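Keeping paper copies of rental documents, how long?

Started by tilda_r, 14th August

tilda_r
I have rented in Clarkeleck for six years and I have every lease, receipt and letter from all three apartments. It fills two drawers. I am moving to a smaller place in November and want to get it down to one folder. What do you all keep and what do you throw out? My last landlord already gave back the deposit, $897, so that one is closed as far as I know.

pinebrook
Keep the lease for the place you live in now, the move-in checklist, and anything about the deposit. For the old places I would keep the lease and the letter saying the deposit was returned. The rest can go through a shredder.

Gus_Danombridge
I would not shred that fast. I got a bill from a former landlord for $697 for carpet, two years after I moved out. I had the signed walk-through sheet in a box in the closet and I mailed them a copy. Never heard from them again. If I had followed the advice above I would have had nothing to send.

pinebrook
The walk-through sheet is a deposit paper. I said keep those.

Gus_Danombridge
You said the lease and the letter. Read it again.

pinebrook
Fine, add the walk-through sheet for the old places too. I still don't see why anyone needs a water bill from five years ago.

mhaverford
I managed a 140-unit building in Nindine until I retired. What tenants were missing most often was proof of rent paid, especially the ones who paid by money order. Keep the stubs. If you pay through the bank, download the statements once a year, as some banks only let you go back so far online. Rules on how long a landlord can come after you differ from state to state, so look yours up before you throw anything out.
Mavis Haverford

tilda_r
Thanks Mavis. I paid by money order for the first two years, so there is a whole envelope of stubs. Does it matter that the ink is fading on some of them?

mhaverford
Copy those now. Write the date and the amount on the back of the copy. My oldest ones went blank in a hot attic.

okra_and_rice
Why keep paper at all? I scanned everything when I moved back from Lagos. 2325 pages, took me most of a month in the evenings. It is on one drive and a backup drive at my sister's house. I search by the street name and it comes right up.

Gus_Danombridge
A month of evenings is the reason I keep paper.

okra_and_rice
You only do it once. After that it is a page or two a week.

lorne77
I do both. Scan all of it, then keep originals of anything with a signature. Utility bills I keep for one year. Don't use the cardboard accordion files, the bottoms split when you carry them. I went to plastic folders with a snap, one per address, with a sheet in the front listing what is inside.

tilda_r
One per address sounds doable. What size? Some of my leases are on legal paper.

lorne77
Mine are letter size. I fold the legal pages once at the bottom. If you have a lot of them, buy the legal size and check that it fits your drawer first. Picture of one of the green ones below. 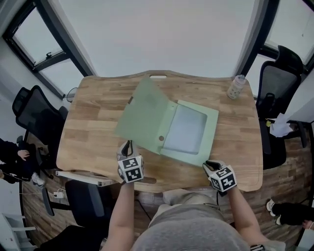
Green plastic folder, flap partly open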